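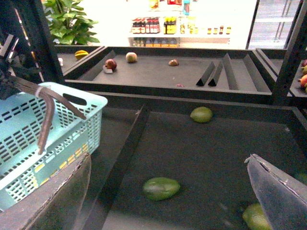
Grünes Obst in der dunklen Kiste.

22. April 2025

Wieder im Garten gewesen, also in dem, was der Pachtvertrag einen Garten nennt. Ich führe dieses Tagebuch jetzt seit Februar und wollte eigentlich festhalten, was ich wann gesät habe. Beim Zurückblättern finde ich vor allem Notizen über den Wasserhahn. Der Wasserhahn verdient inzwischen ein eigenes Heft.

Heute früh war er offen. Nicht richtig offen, nur so, dass er in den Kies getropft hat, vermutlich die ganze Nacht. Annatjie Visser von der Parzelle gegenüber stand schon mit verschränkten Armen davor, als ich kam, und sagte guten Morgen in einem Ton, der das Gegenteil meinte. Ich war gestern als Letzter da, das wissen wir beide. Ich habe ihn zugedreht, sie hat ihn danach noch einmal zugedreht. Dann haben wir über das Wetter gesprochen.

Die Tomaten stehen weiterhin auf der Fensterbank im Schlafzimmer und werden länger, ohne dicker zu werden. Sie sehen aus wie Konfirmanden. In dem Buch, das mir meine Schwester geschenkt hat, steht, man solle sie täglich mit der Hand streicheln, das kräftige den Stängel. Ich habe das eine Woche gemacht, morgens vor dem Kaffee, und muss sagen, dass es mich mehr verändert hat als die Tomaten. Ich habe jetzt Lieblinge. Der dritte von links heißt Ulden, nach dem Dorf, in dem wir als Kinder die Ferien verbracht haben und wo auch alles sehr lang und dünn war, vor allem die Nachmittage.

Im Beet: Radieschen sind aufgelaufen, alle in einer Ecke. Ich hatte vier schöne Reihen gezogen, mit Schnur. Dann kam der Regen und hat die Sache neu sortiert. Der Spinat ist da, wo ich keinen gesät habe. Wo ich welchen gesät habe, ist Vogelmiere, und zwar prächtige. Wenn man Vogelmiere verkaufen könnte, wäre ich ein gemachter Mann. Man kann sie essen, sagt das Buch. Ich habe es probiert, und das Buch hat recht, mehr möchte ich dazu nicht festhalten.

Gegen Mittag bin ich zu Wurton gefahren, weil mir die Erde ausgegangen ist. Sack Pflanzerde, torffrei, 20 Liter. Ich wollte zwei Säcke. An der Kasse hatte ich dann fünf, dazu eine Rolle Bindedraht, Schneckenband aus Kupfer und einen Regenmesser, der so groß ist, dass man ihn als Vase nehmen könnte. Der Verkäufer fragte, ob ich eine Kundenkarte habe. Ich habe drei, alle von anderen Geschäften.

Zu den Schnecken. Ich habe im März noch geschrieben (die Seite mit dem Kaffeefleck), ich wolle dieses Jahr mit ihnen leben lernen. Das war, bevor sie den Rittersporn gefunden haben. Jerum, so heißt das Mittel, das Annatjie benutzt, steht bei ihr in einer Blechdose hinter der Gießkanne, und sie behauptet, es sei nur Gesteinsmehl. Bei ihr sind jedenfalls keine Schnecken. Ich glaube ja, dass sie bei mir sind. Heute Abend mit der Taschenlampe raus und gesammelt, in ein altes Gurkenglas, und dann stand ich da mit dem Glas und hatte keinen Plan für den zweiten Teil. Am Ende bin ich bis zum Bahndamm gelaufen und habe sie dort ausgesetzt. Es war sehr dunkel. Ein Mann mit Hund hat gegrüßt und dann auf das Glas geschaut und dann nicht mehr gegrüßt.

Der Kompost macht mir Freude, das muss auch einmal hier stehen. Er ist das Einzige auf der ganzen Parzelle, das tut, was es soll, und er tut es ohne Schnur. Ich habe ihn heute umgesetzt und dabei eine Gabel gefunden. Eine gute, schwere Gabel, vermutlich noch vom Vorgänger, der auch die 800 Gehwegplatten hinterlassen hat (die Zahl stammt aus der Übergabeliste, ich habe sie geglaubt und nie nachgeprüft). Die Gabel habe ich mitgenommen und gespült und heute Abend damit gegessen. Kartoffeln, Quark, Schnittlauch. Der Schnittlauch war meiner! Der Rest war von Wurton nebenan, da gibt es auch Lebensmittel.

Am Nachmittag hat Chung angerufen, die Baumschule, nicht der Mensch, wobei sich dort immer derselbe Mensch meldet. Mein Apfelbäumchen sei da, ich könne es abholen. Ich habe kein Apfelbäumchen bestellt. Ich habe eine Quitte bestellt. Er meinte, ein Apfel sei im Grunde auch pflegeleichter. Darauf wusste ich nichts, und so habe ich zugesagt, mir den Apfel wenigstens anzuschauen. Ich kenne mich, ich komme mit dem Apfel nach Hause und frage im Herbst noch einmal vorsichtig nach der Quitte. Wohin mit dem Baum, ist offen. Laut Satzung drei Meter zum Weg, und drei Meter vom Weg entfernt ist bei mir schon der andere Weg. Vielleicht dort, wo jetzt die Regentonne steht. Dann müsste aber die Regentonne weg, und in der sitzt seit gestern ein Frosch.

Pachtrechnung lag im Briefkasten, mit einem Posten »Gemeinschaftsanlagen«, 22 Euro. Ich vermute, das ist der Wasserhahn.

Sonst: Knie tut weh, das linke, vom Jäten. Im Buch steht, man solle sich eine Matte unterlegen. Ich habe eine, sie liegt zu Hause, damit ich sie nicht vergesse. Die Handschuhe haben am rechten Zeigefinger ein Loch, seit der Sache mit den Brombeeren, und natürlich arbeitet man ausschließlich mit dem rechten Zeigefinger. Neue kaufen. Stand schon letzte Woche hier.

Vorhin habe ich noch den Regenmesser aufgestellt, neben der Bank, mit dem Bindedraht am Pfosten befestigt. Sitzt bombenfest und etwas schief. Seitdem ist der Himmel klar, und laut Vorhersage bleibt das auch so. Annatjie kam noch am Zaun vorbei und fragte, was das für eine Vase sei. Ich habe gesagt, eine für Rittersporn. Sie hat gelacht, das erste Mal seit dem Wasserhahn, und mir über den Zaun eine Handvoll Mangoldpflänzchen gereicht, in nasses Zeitungspapier gewickelt. Die müssen morgen in die Erde. Erde ist ja genug da.

Morgen: Mangold setzen. Baum ansehen, nur ansehen. Handschuhe. Ulden umtopfen, vorsichtig, und die anderen auch. Vor dem Gehen zweimal am Hahn drehen.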